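The Tasska Kitchen Apron, heavy linen, two lengths

I've been sewing aprons for long enough that I own a drawer of failures, and the Tasska is what came out the other end. It's the apron I wear at home, the one I wear at the Testthorpe market, and the one my sister keeps "borrowing" (I have given up on getting the green one back). If you've been tying a thin cotton thing around your waist and drying your hands on your jeans anyway, I made this for you!

The cloth comes from Vasić, a small mill I've bought from since my second year of sewing. They weave a plain linen at 204 grams per square meter, and I wash every length of it before I cut. That takes up most of my Monday and makes the house smell like a laundromat, but it means the shrinking is done before the apron gets to you. It will feel a little stiff in the box. Give it three or four washes and it goes soft and slouchy, and mine from the first batch is now so soft I've fallen asleep in it.

The straps cross at the back and there's nothing around your neck. I used to make the neck-loop kind and I'd get a headache by the time the onions were chopped, so I quit making them. You pull this one over your head like a vest. The straps are wide, they're sewn down with a box stitch at all four ends, and they stay put when you lean over to look in the oven.
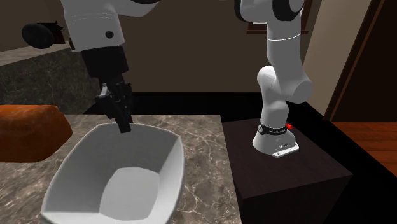 Sizes and lengths

There are two lengths. The short one is 100 cm from the top of the strap to the hem and stops above the knee on most people. I'm on the small side and that's what I wear. The long one goes well past the knee and is better if you're tall or if you fry a lot – hot oil finds shins, ask me how I know.

The body is cut wide, 150 cm all the way around before the straps pull it in, so it wraps your hips and overlaps behind. One width has fit nearly everybody who's tried it on at the stall. If you think it won't fit you, write to me before you order and I'll cut one to your measurements for the same price. It adds a week.

Pockets

Two big patch pockets, set a bit lower than you'd expect. I moved them down after a customer told me her phone kept poking her ribs when she sat. Each one holds a folded dish towel with room to spare. There's also a narrow slot inside the right pocket for a pen or a thermometer. The corners are reinforced with a little triangle of stitching that takes me forever and that I refuse to give up.

Colors

Right now I have oatmeal, ink blue, brick, and a gray that looks green in some kitchens. The brick bleeds a little in the first wash, so keep it away from your white shirts. I'm hoping to have mustard back by December, but the dyer and I are still arguing about which mustard.

Washing

Warm water, regular detergent, no bleach. Line dry if you can. The dryer won't ruin it, it just comes out looking like a road map, and linen likes to be ironed damp. Set the iron to 200 °C if yours shows degrees, or the linen setting if it only has dots. For grease I rub in plain dish soap and leave it overnight.

Ordering

I sew in small batches at my workroom in Skukivbridge and ship twice a week. Repairs are free for as long as I'm doing this – mail it back clean and I'll fix the seam or the strap, you just pay postage one way.

Comments

Bought the long one in ink blue for my husband and now I need a second, he won't share. Do the pockets come off if I ask? He catches them on the drawer handles.

Yes, I can leave them off, or put just one on the left. Put a note with the order.

Mine has been through the dryer every week since spring and it's fine. Wrinkly, but fine.

Is the gray more green or more gray? My kitchen faces north.

Send me your address and I'll mail you a scrap, it's easier than me guessing.

Second the no-neck-loop thing, my shoulders thank you. Waiting on mustard!!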